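Study Spaces and Daily Habits in Shared Student Housing
Project report, second-year module in Housing and Society
Authors: Silviu Hodoroagă and Tihomir Begović
Submitted 13 Mar 2022

1. Background

The present report examines how students living in shared accommodation organise their study time at home. The work was carried out in Turnalov, where a large share of the student population lives in rented flats or in one of the two halls of residence, Bulon and Avitz. Earlier module projects dealt with rent levels and travel times. The question of where students sit down to work, and for how long, had not been addressed.

A written questionnaire was issued in September and returned by 105 students. It was followed by short interviews with residents of both halls. Participation was voluntary and all answers were recorded without names.

2. Furniture and room layout

Rooms in both halls are let furnished. Residents at Bulon reported that the desk was the item they used most after the bed, and that its position had a strong effect on whether they worked in their room or went elsewhere. Desks placed against a wall were preferred by respondents who read for long periods. Those who used a laptop for most tasks were more concerned with the distance to a socket and with glare from the window.

Several respondents stated that the desktop was often taken over by dishes, laundry and post, and that clearing it was the main obstacle to starting work. The authors recommend that the halls provide a shelf above each desk, which would keep the working surface free.

A white desk with a curved edge and metal legs, standing against a plain wall, is shown below.

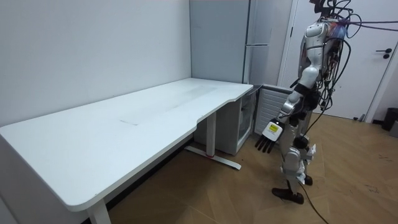

3. Time of day and length of study

Most respondents worked in the evening. Sessions at home lasted longer than those in the library but were broken more often, chiefly by flatmates, telephone calls and the preparation of meals. Students at Avitz, where kitchens are shared by a whole corridor, reported more interruptions than students at Bulon.

The authors had expected first-year students to study at home less than older students. The answers did not support this. The clearest difference was between those who had agreed quiet hours with their flatmates and those who had not. Where such an agreement existed, it was usually a spoken one and had been made in the first weeks of the tenancy.

4. Food and drink during study

Respondents were asked what they ate and drank while working. Tea and water were the most frequent answers, followed by coffee. Bottled drinks were favoured over open cups by those who worked close to a computer, and a number of interviewees mentioned an earlier spill as the cause of the habit. Meals at the desk were common during examination periods and rare at other times.

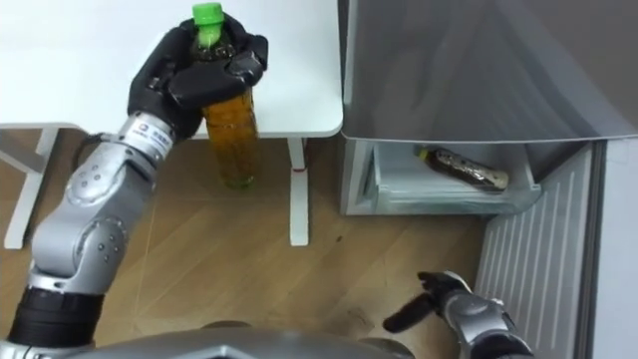
Figure 2. Clear plastic bottle with a green screw cap, holding an amber-brown drink.

5. Limits of the study

The sample was drawn from one town and does not include students who live with their families. Answers on the length of study sessions rely on memory and may be too high. It was not possible to hold interviews in the private flats on Ivanov Street, as planned in the project outline.

6. Recommendations

Quiet hours should be discussed at the start of each tenancy and set down in writing. The halls should review the placing of desks when rooms are next repainted. A further project could compare the present results with those of students living at home.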